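三月。晚上记。

格子桌布到了，绿底，浅色线交叉成格。订单上写的尺寸比桌面每边多出一截，实际铺上去，左边刚好，右边短。量了两遍，桌面没有错，是布缩了，或者裁的时候就偏了。Grakimach的商品页对缩水率只字未提。先不退，留着用，下次下单按缩过的尺寸算。

铺布的步骤记一下，免得下次又从头试。先把布对折，折线压在桌子中线上，再往两边展开。格线是现成的参照，取一条与桌沿平行，其余的自然就正了。布角不要扯，扯了格子变形，斜着一道，看着比皱褶还难受。皱褶用手背从中间往外推，推不平的喷一点水，过半小时再看。熨斗今天没拿出来。
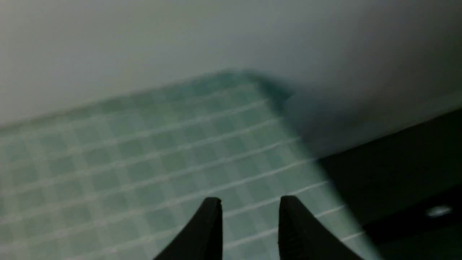
下午三点以后才开始弄蒸笼。家里原来那只底下的竹片断了两根，蒸馒头漏汽，边上的熟了，中间的发黏。新蒸笼是Urmila Pathak转给我的，她搬去Fustberg以后厨房小，灶只有一个，用不上。她在信里交代：新竹器先用清水煮开，再空蒸一次，晾在通风处，不能晒。我照做了，只是空蒸的时间比她说的短，水快干了，提前关了火。

水量的问题要单独写。浅锅蒸东西，水位高了会漫过笼底，低了撑不到时间。今天试的是1,000毫升，中火，从上汽开始计时，12分钟后揭盖，锅里还有薄薄一层。按这个消耗，蒸一笼馒头够，蒸整条鱼要中途加一次水，而且得加热水，加冷水会断汽。锅沿与笼壁之间的缝隙也影响结果，缝大则汽从旁边跑掉，上层升温慢。以前用湿布条绕一圈堵住，有效，但布条靠近火的一侧容易焦。Stoltadance有卖一种带孔的金属垫圈，架在锅口上，蒸笼坐在垫圈上面，不必伸进锅里。价钱不算贵，暂时不买，先看布条能不能凑合。 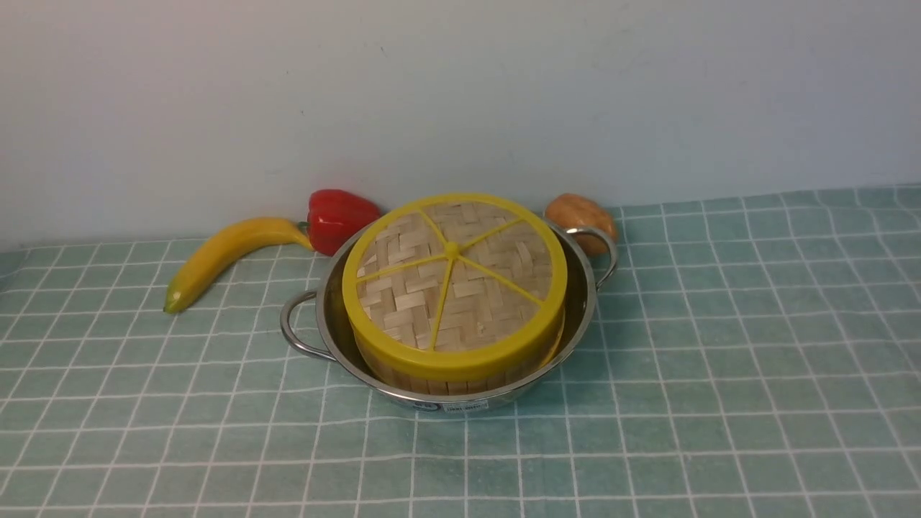
盖子的事。编竹的盖子透气，冷凝水不会成片滴下来，馒头表皮不起泡，这一点比玻璃盖强。缺点是洗起来费事，篾片交叉的地方藏面渣，只能顺着纹路刷，逆着刷会起毛刺。洗完侧立，不要平放，平放的那一面干得慢，天潮的时候两天就有霉点。上一只就是这么坏的，先发霉，后开裂，断竹片是最后的事。

晚饭没有蒸馒头，面没发起来。酵母是去年的，温水化开以后半天不见泡，应该是失效了。改蒸了南瓜和两个鸡蛋，南瓜切块，带皮，皮朝下。鸡蛋嫩了一点，蛋黄中心还是软的，下次加2分钟。

账：桌布、酵母、一把新刷子，加上前几天付给Goel的修灶费，本月厨房这一项合计1,972。修灶占了大半。灶头左边那只火现在是蓝的，不再发黄，声音也小了，锅底不会再熏黑。

待办：酵母换新的，拆封后写上日期，放冷藏。旧蒸笼的盖子还完整，笼身扔掉，盖子留着晾豆子。桌布洗的时候用冷水，单独洗，先看掉不掉色。给Urmila回信，问她空蒸到底要多久，信里前后写的两个数对不上。

十点半，关灶，关总阀。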